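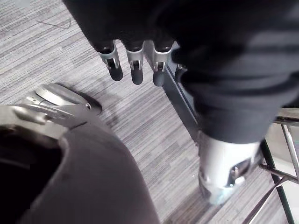

Right, so the family tree thing. Been meaning to write this up for ages and I've got half an hour before the roast comes out.

Short version, I've found Nan's grandfather. Or a man I'm fairly sure is him. Wenceslao Ponce, shop clerk, came out on a boat called the Lakia with one trunk and no relatives listed. Nan always swore he was a ship's captain. Nope. Sold buttons, far as I can tell.

The trouble was the surname. She had it as Manríquez, because that was his mum's name, and he seems to have used whichever one he felt like on the day. So that's two winters of me looking in the wrong drawer. Could have cried. Did a bit.

Also paid up to $100 in copying fees, don't tell my brother. Most of it went on pages with nothing on them but somebody else's Ponces. 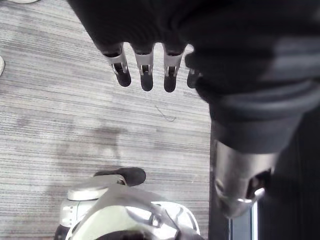

TRANDTHORPE, June

Up here for the weekend with the laptop and a thermos. The local history room is one long table and a heater that smells like burnt dust. Lovely. Old rate books are kept in grey boxes and you have to ask for them by number, mine was 1351, which I wrote on my hand and then washed off doing the dishes at the motel. Had to go through the whole index again.

But there he is. Wenceslao Ponce, storekeeper, rear of the Foltari building. Same handwriting all down the page except his line, where the clerk has had three goes at spelling Wenceslao and given up on the last one. Poor bloke.

Next door is down as a saddler and after that the page is water stained so I can't read who lived on the corner. Would love to know. My aunt reckons that's where he met Rosa, who is a whole other post becuase her birth year changes every time she fills in a form.

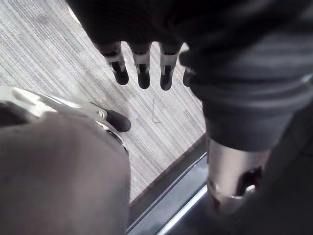 Saturday-ish brain, grey carpet, silver fingers.

Still to do: burial records, the button shop (was it his or did he just work there?), and ringing Mum's cousin, who has the photo album and won't post it. Fair enough. I'll drive over.

If anyone reading has Ponces in the Trandthorpe area, leave a comment. Even wrong ones. Spelling doesnt matter, clearly.

Timer's going. More when I've got the burial stuff.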